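Tips for people who keep their trains on the kitchen table

20 Mar 2019

Model railway advice tends to come from people with a spare basement. The rest of us run trains in the same rooms where we eat and sleep, and much of what gets passed around as wisdom falls apart when the line has to be packed away before supper. I have been setting up and taking down a portable layout called Trollgate for 11 years. The following is what I do and what I have stopped doing.

Cleaning track

Every forum has someone who swears by a secret fluid. I have bought several of them. The Druden cleaning kit cost me 29 dollars and gave me a bottle, a felt block and a leaflet, and I could not tell the result from what I get with a lint-free cloth and a little isopropyl alcohol from the drugstore. Open a window, keep it away from flames and unplug the controller first. Wipe along the rail, turn the cloth, wipe again until it comes up clean.

Stay away from sandpaper and steel wool. Sandpaper leaves scratches that hold dirt, and steel wool sheds bits of wire that end up in the motor. A pencil eraser is fine for one bad spot. Blow the crumbs off afterward.

I am also told that a dab of graphite on the rail head means never cleaning again. I tried it on one loop and left the other alone. Both needed cleaning by September. Maybe I used too little, but the people who recommend it never agree on how much is enough.

Wheels

Dirty wheels will undo clean track in an evening. Lay a strip of paper towel across the rails, wet it with a few drops of the same alcohol, and hold the engine so that one set of wheels sits on the towel and the other on bare rail. Give it low power. You'll get two black stripes. Move the towel and repeat until the stripes are faint, then turn the engine around and do the other end.

For cars with no motor, a cotton swab does the job. Cheap swabs leave fuzz on the axles, so look before you put the car back.

Oil

People over-oil. A drop on the end of a pin is plenty for an axle bearing, and plenty of plastic bearings need none at all. Check that the bottle says it is safe for plastics. Cooking oil turns to gum. I once freed up a secondhand diesel that somebody had clearly treated with it, and it took two evenings and a toothbrush.

Bed or table?

Books tell you to work on engines over a hard, bright surface with a raised lip. I think that is half right. Screws bounce off a hard surface and go under the refrigerator. On a bed they stay put, but anything smaller than a lentil disappears into the folds.

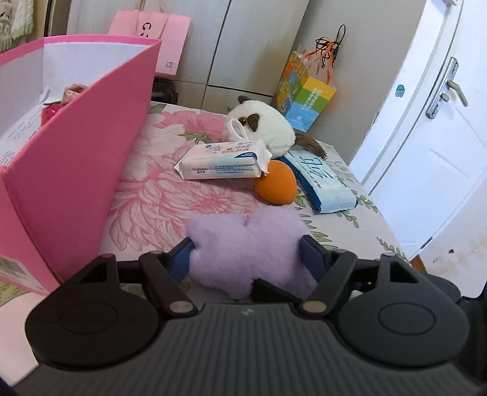
My compromise is an old rimmed baking sheet with a plain white dish towel in it. The towel stops the bounce and the rim stops the roll. Use a towel with a flat weave, as terry cloth will grab couplers and handrails. A magnet in a sandwich bag will pick up steel screws, though it won't help with brass ones, and I'd keep it well clear of an open motor.

Foam cradles are sold for holding an engine upside down. They work. So does a rolled bath towel tied at each end.

Storage

The original box is the best box, if you still have it. The clear display cases people rave about let in sunlight, and red paint fades faster than you would think. Mine live in shoe boxes on a closet shelf, each engine wrapped in acid-free tissue. Skip bubble wrap next to painted surfaces. Left for a summer in a warm closet, it can print its circles into the finish.

Attics and garages are bad places, whatever your brother-in-law says. Heat bends plastic and damp gets at the wheels. Those little packets of silica gel do help in a closed box, but they fill up and need replacing, a detail the packaging puts in small type.

Loose sections of track go in a long, flat bin, with the joiners pointing the same way. Bent joiners cause more dead spots than dirt does in my experience. Pinch them gently with flat pliers, and throw out any that have gone slack.

Digital control and other purchases

A Vukadinović controller was pressed on me at the Sokatthorpe swap meet as the cure for jerky running. It has 20 buttons. I use three. The jerky running was a loose wire under a turnout, and a minute with a screwdriver fixed it.

Before you spend anything, try the engine on a short piece of clean track wired straight to the controller. If it runs well there, the trouble is in your layout and a new box won't cure it.

The man at the next stall had put 2,000 dollars into his setup. His trains stopped at the same places mine do.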